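4.3 Recording a demonstration with the hand-held grippers

Applies to: the two-handed Linberg set, left and right units, used away from the arm.

Read section 4.2 first if the units have not been paired. The supplier's leaflet says a new operator can record usable demonstrations straight out of the box. We have not found that to be so at Wurkthorpe, and the steps below assume you will throw away your first session.

Before you start

1. Decide on one task and write it down in a single sentence. "Put the cup on the saucer" is a task. "Tidy the table" is several, and the recordings will be of little use to whoever has to train on them.

2. Put the objects where a person would normally leave them. Move them a little between takes. The software will accept 40 takes of a cup in exactly the same spot and report that all is well. Treat that report with caution.

3. Wipe the faces of both marker cubes with a dry cloth. Do not use spray. The printed squares scratch, and a scratched square may be read as a different one.

4. Check that the cables have enough slack for the whole movement, including the part where you turn round to put something down behind you.

CAUTION: Cables and extension leads on the floor are a trip hazard. You will be watching your hands, and the head camera takes away some of your view downwards. Walk the route once without the grippers before recording.

Recording

5. Put on the head camera and tighten the strap until it stays still when you nod. Look at the preview. Both cubes should be in view when your elbows are bent and your hands are in front of you.

6. Pick up one gripper in each hand. Squeeze and release each trigger fully, twice, so that the open and closed positions are stored. A half squeeze here will spoil every take that follows, and there is no warning message for it.

7. Hold both grippers still for 2 seconds, then press the foot switch. Wait for the tone.

8. Carry out the task at the speed you would use if you were slightly tired. Fast hands look impressive in the replay and are very hard for the arm to follow.

9. If you fumble, carry on and finish. Mark the take as "recovered" afterwards. The leaflet tells you to delete these takes. Ásdís Østergaard, who looks after our recordings, keeps them, and we have yet to see evidence that deleting them helps.

10. Bring both grippers back in front of you, hold still, and press the foot switch again.

NOTE: Do not rest a gripper on its cube between takes. Lay it on its side on something soft.

Checking the take

11. Open the replay and watch it from beginning to end. The quality score beside each take measures how well the cubes were tracked. It says nothing about whether the task was done. We have had a score of 970 for a take in which the operator scratched her ear.

12. Look for jumps in the path of either hand. A small jump at the edge of the view can be trimmed. A jump while the jaws are closing means the take has to go.

13. Stop after 17 takes and rest your wrists. The grippers feel light at first – they do not stay that way. The later takes in a long session are usually the worst, whatever the score says.

Known problems

Left and right swapped in the replay. The cubes were fitted to the wrong units after cleaning. Refit them and pair again. Relabelling the file does not work, although the menu offers it.

Path drifts slowly to one side. Usually the camera strap. The Hafþórsson adapter is sold as a cure for this. The Bukedport site bought two and has gone back to tightening the strap.

Jaws shown as closed when open. Repeat step 6.

Starting position

Stand facing the work surface with enough room to step forward, hold the grippers ahead of you at a comfortable height and let the jaws point away from your body. Keep each cube below its jaws, with the patterned faces clear of your sleeves; loose cuffs like those on the pale jacket should be checked in the preview before the first take. Look down at the floor as well. A power strip lying between the two grippers, a step or so short of the table, is easy to forget once you are looking at the objects, so move it or choose another line of approach before pressing the foot switch.

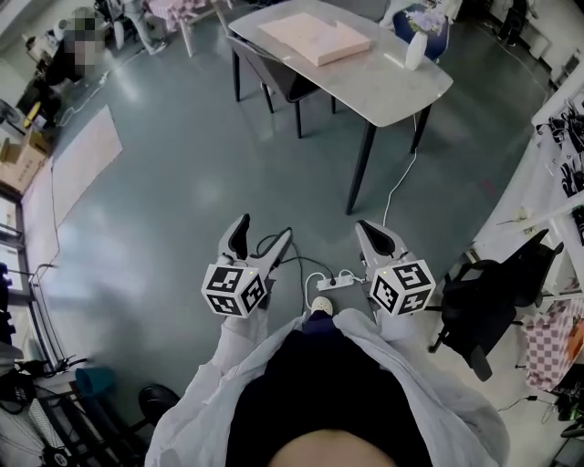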